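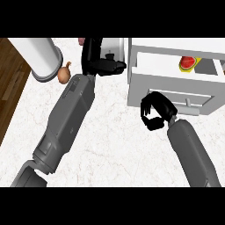 Figure 3. Simulated kitchen with the two arms, seen from above; the right hand is near the handle of the closed drawer.

4.2 Equipment budget

Before buying a second arm, we planned the drawer tasks in simulation. The Rarnham laboratory had 3,624 dollars left for hands, and one Kvaran hand was quoted at 3,000 dollars. We therefore ran 40 trials for each hand model and postponed the order to November. The cost of spare fingers is not included.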